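Flodano Recording Kit: Set-up and User Guide

Section 4. Gathering Examples at the Lab Bench

By now your arm should be bolted down, powered and talking to the computer (if it isn't, please go back to Section 3, and don't feel bad about it, we all go back to Section 3). This part of the guide takes you through recording your first set of examples for a bench task such as moving a beaker or picking up a small dish. It is slow going at first, and it does get quicker.

Before you begin

Have a look over the tabletop and take away anything that doesn't belong to the task. Glassware you aren't using this time can stay out if you'd like the system to learn to work around it, but then it should be out for the whole set.

Note: Keep spare props in baskets or bins within arm's reach of your helper. You will be swapping things often, and walking across the room between takes eats up an afternoon faster than you'd think.

Recording a set

1. Open Trisach on the computer and choose New Set. Give it a name you'll still understand in July — "beaker to dish, left side" is much kinder to your future self than "test2".

2. Check the light on the base of the arm. Green means ready. If you see any other color, stop and turn to the table in Section 7.

3. Lay out the props. For the beaker task we like a small glass beaker with a little colored liquid in it, a shallow white dish beside it, and a pair of tongs and a tube rack farther off to give the system something else to look at.

4. Bring the gripper over the beaker and let it hang there, just above the rim, before you press Record. Every take in a set should start from this same kind of pose, though a bit of natural wobble from one take to the next does no harm at all.

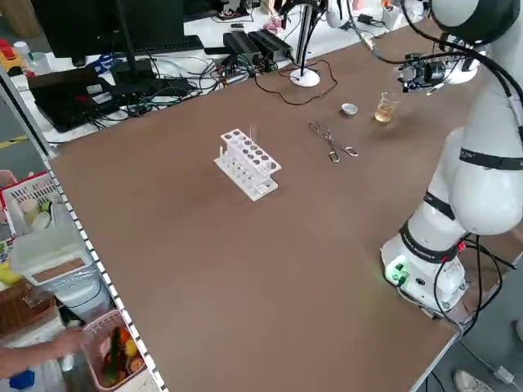
5. Press Record and guide the arm through the task at an easy, even pace. Try to move as you would if someone were watching over your shoulder and learning from you.

6. Press Stop, wait 2 seconds for the file to save, then mark the take Keep or Discard. A fumble that you recovered from nicely is well worth keeping. A spill goes in Discard.

7. Move the props a little and go again. Shift the beaker a hand's width, turn the tongs, slide the rack back.

Caution: Keep hands and sleeves clear of the arm while it is moving. Your helper should reach for props only at the far side of the table, and never between the gripper and the glass.

Caution: Use water with food coloring and no real chemicals. Wipe up spills before the next take, and keep cables away from the wet patch.

How many takes are enough?

Marloes Vanhove, who tested this section for us at the Perkenthorpe site, recorded 570 takes of the beaker task and kept almost 94 percent of them. You won't need so many to get going. Aim for 30 good ones, run a trial training as described in Section 5, and see where the arm hesitates before you plan the rest.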